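Clumavau Deep Basin Sink, white, w/ ribbed drainboard

Drop-in kitchen sink from Clumavau, in stock at Edalport. One piece, basin and drainboard together. Takes trays, roasting tins, the big pot you never know where to put. Ships flat on a pallet -- please have a second person there for delivery.

Price is for the sink only. Faucet sold seperately. Waste kit and 4 clips in the box, sealant is not. Cut-out template comes folded inside the lid, dont throw the lid away.

Lead time 8 working days. Longer in November. 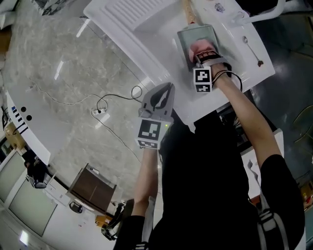 Countertop fitting is fine with stone, laminate or solid wood. Stone needs a proper cutter, no jigsaws -- we can send Rogelio Barredo if you're local. Basin is deep enough that a rectangular tray goes right down inside for washing, and the ridges on the drainboard run parallel so glasses stand level-ish. Faucet arches over the rim, so check spout reach before you order one. White shows tea. Soft cloth and baking soda, no steel wool.

Returns: unused, in original packing, clips still bagged. Chips must be reported same day with a photo or we cant claim.

Trade orders and odd sizes, ask for Mareike Ostermann. Left-hand drainboard is the standard, right-hand to order, same price.

Shares 8 | Comments 4

Contact Edalport Kitchens | Copyright Edalport, all rights reserved | Back to top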